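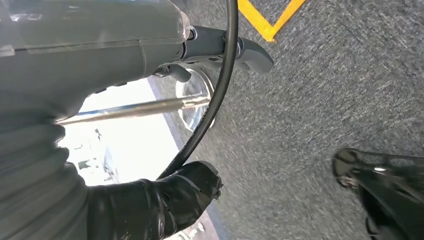

**Johanna Lüthi** – data lead, Clunarthorpe Robotics Club

Hi! You've found the README for our club's hand dataset, which we put together for our spring project and finally cleaned up in June 2024. It's 64 episodes, all teleoperated by students, with wrist video and joint readings for each one.

If you're browsing the frames, you'll get to know our hand pretty well: gray fingers, shiny black tape all over the thumb, and plenty of speckled carpet going by (I see that carpet in my sleep).

## What's inside

- `episodes/` – one folder per run
- `labels.csv` – task name, driver's initials, pass or fail
- `dirik/` – our little playback tool, start with `play.py`

## Stuff to know

Bright areas blow out to plain white in places, so don't trust color there. Episodes 1 to 3 have no thumb readings at all. I left the failed runs in on purpose, and I think they're the fun ones!

Weronika Michalski wrote the sync script and knows way more about the timestamps than I do – open an issue and tag her.

## To do

- [x] Rename the December test runs
- [ ] Relabel episode 4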